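Washing and Drying Bed Pillows at Home

Most bed pillows can go in a washing machine twice a year. Check the care tag first. Polyester and down are usually fine, but solid foam should be spot cleaned by hand.

Before You Wash

Take off the pillowcase and the zip cover and look over the seams. Close any small hole with a few stitches, or the filling will end up in the drum. Treat yellow patches with a paste of baking soda and water and leave it on for half an hour.

Wash 2 pillows at a time so the load stays balanced. Use warm water, a gentle cycle and less detergent than you would for sheets — a tablespoon of liquid is plenty. Run a second rinse.

Keep scarves and other printed pieces out of this load. Orange and red dyes can bleed, and a white pillow will show it. If you aren't sure about a scarf, press a damp white cloth on one corner and look for color. 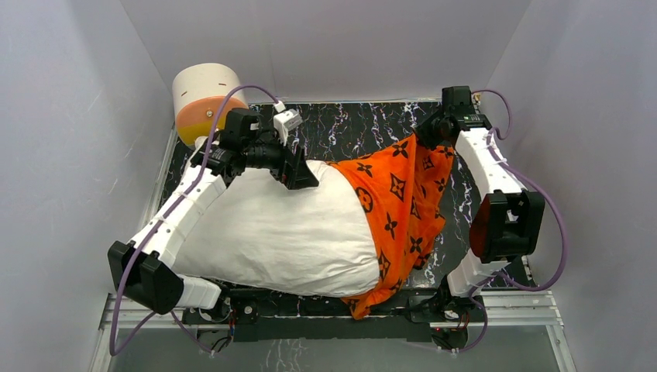
Drying

Tumble on low with two clean tennis balls. Stop every half hour, pull the pillow out and break up the clumps with your hands. Down can take three hours or more. Squeeze the middle before you call it done, as the core dries last.

For line drying, lay the pillow flat on a rack and turn it often. My neighbor Vandana Sisodia dries hers on the porch in September and brings them in by 4 p.m., before the air gets damp.

Storing Spares

Use a cotton bag or an old pillowcase. Plastic traps moisture. Don't stack anything heavy on top, and air the pillows for a day before guests use them.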